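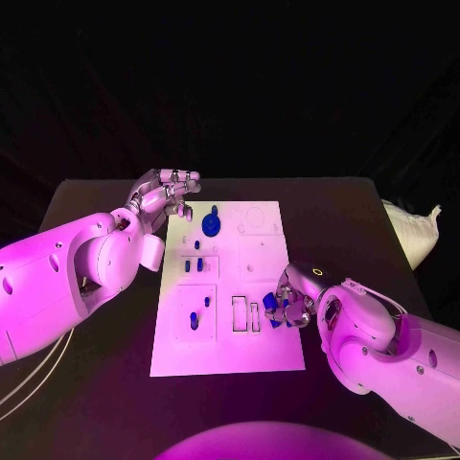

How long should I soak dried chickpeas before cooking them for the freezer?

Overnight in cold water, with the water at least 2 inches above the beans, then drain and rinse before they go in the pot.

Lists > Kundale Kitchen > Beans and Grains > Soaking times

From: Katsuhiko Morikawa
To: Kundale Kitchen list
Re: Soaking times

Zahira Oei wrote:
> I bought a big sack of chickpeas at Visham in July and I'm
> still working through it. The first few batches were fine.
> The last one stayed hard in the middle after 50 minutes at
> a simmer, and the skins came off and floated. I soaked them
> from breakfast until lunch, 4 hours. Is it the soak, or are
> the beans too old? I also added the salt at the start.

Zahira, I'd blame the soak first. Four hours is short for chickpeas, even fresh ones. Cut one in half before you cook. If the center is a paler, chalky color, put them back in the water.

The salt is not your problem. I salt the soaking water and the skins come out softer. Tomatoes or lemon juice in the pot will keep them hard, so leave those until the beans are done.

My last pot took 47 minutes after a full night. Those were from Kikuchi, the small ones in the paper bag. The larger Girkix beans always take me longer, and I start checking them when the small ones would be finished.

For the freezer, stop while they still have a little bite. Let them cool in their liquid, drain them, and spread them on a tray so they freeze separately. Then bag them. I keep some of the liquid in a jar for soup.

If a full night doesn't fix it, try a pinch of baking soda in the next soak and rinse well afterward. What is your tap water like? Mine is hard and I've had to do this with older beans.

Katsuhiko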